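Wuno adds bathroom counter range to its home storage line

Plindosov, April - Household goods maker Wuno will start selling a small range of bathroom counter storage this month, the company said. The range is called Bustamante and covers the things most people keep next to the sink: toothbrushes, toothpaste, razors, combs and cotton swabs.

The range follows a survey that Wuno carried out over the winter. The company received 2,933 completed forms from customers on its mailing list. Of those, 1,683 said the area around the sink was the part of the home they tidied most often and were least happy with. Toothpaste was named more than any other item as the thing that ends up lying on its side.

"People told us they had bought cups and racks before and stopped using them," said Gonzalo Cordero, product manager for bathroom goods at Wuno. "The cup gets a ring of dried toothpaste at the bottom, it's hard to clean, and it goes under the sink. Then the brush is back on the counter."

The survey also asked customers what they were using at the moment. Drinking glasses came first, followed by mugs with broken handles, jam jars and empty candle jars. A smaller group used kitchen items such as measuring cups and funnels.

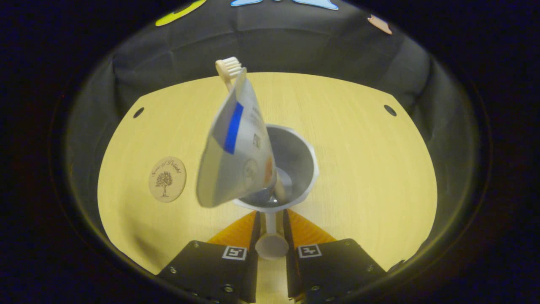 Cordero said those answers shaped the new holders more than the company's earlier drawings did. Several customers wrote that they liked a wide top, as it let them drop a brush and a tube in together without lining anything up. Others said they wanted an open bottom so that water could run out.

The main holder in the Bustamante range has both. It is wide at the top, narrows toward the base and sits in a shallow tray that lifts off for rinsing. It takes up to four toothbrushes, or two toothbrushes and a standard tube of toothpaste. The holder and tray can go in the top rack of a dishwasher.

The range also includes a low dish for soap or rings, a lidded jar for cotton swabs, and a flat clip for the end of a toothpaste tube. The clip slides along as the tube is used up and is sold in packs of two. All pieces come in white, gray and pale green.

Wuno tested the holder in 266 homes before settling on the final shape. The base was made heavier after the first month - some households with young children said it tipped when a brush was pulled out at an angle - and the tray was given a raised lip.

The Bustamante range will be sold through Wuno's own website and at Flulodov home stores, where it will be stocked in the bath aisle. The first 200 online orders will include a free pack of tube clips.

Stores can request samples and shelf cards from the Wuno trade desk in Plindosov. The desk is open from 9 a.m. to 4 p.m.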